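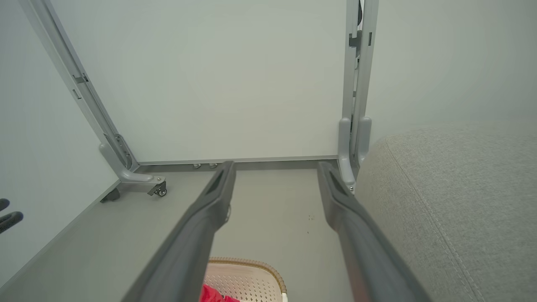
Girnis finger set on the arm, rolling metal frame behind, perforated basket between the fingers.

Plundari Girnis gripper fingers, reviewed
January 2026

The Girnis is a two-finger replacement set for small parallel grippers. I bought it for a tidying arm I am building at home, which picks soft items off the floor and drops them in a basket. The old fingers were printed parts and flexed under load.

Installation took 20 minutes. Each finger fastens with two screws to the carriage. The supplied screws were too long for my carriage and bottomed out before the finger was tight, so I used shorter ones from the parts drawer. The instruction sheet gives no torque value. I tightened by hand and added medium threadlocker.

The matte charcoal finish is useful. My previous fingers were glossy and threw highlights into the wrist camera, which upset the edge detection. Each finger has a recess in its upper face near the tip. Plundari sells a rubber insert for it under the name Zutport. I have not bought it.

Grip on fabric is good. Socks and dish towels come up on the first attempt in most positions. Thin items lying flat on a smooth floor are harder, as the blunt tips ride over them. A chamfered tip would help, and I may file one on a spare pair.

Basket rims are the weak point. On a rounded, wrapped rim the fingers hold if they close square to it. At an angle they slide along the wrap and let go. I now have the software reject any rim approach that is not close to perpendicular.

After more than six weeks of evening use, one finger has developed slight play at the mount. Retightening cleared it. Recalibrate the closed position after doing this, or the tips will meet early.

Pros: stiff, low glare, easy to fit.
Cons: wrong screws for some carriages, blunt tips, thin documentation.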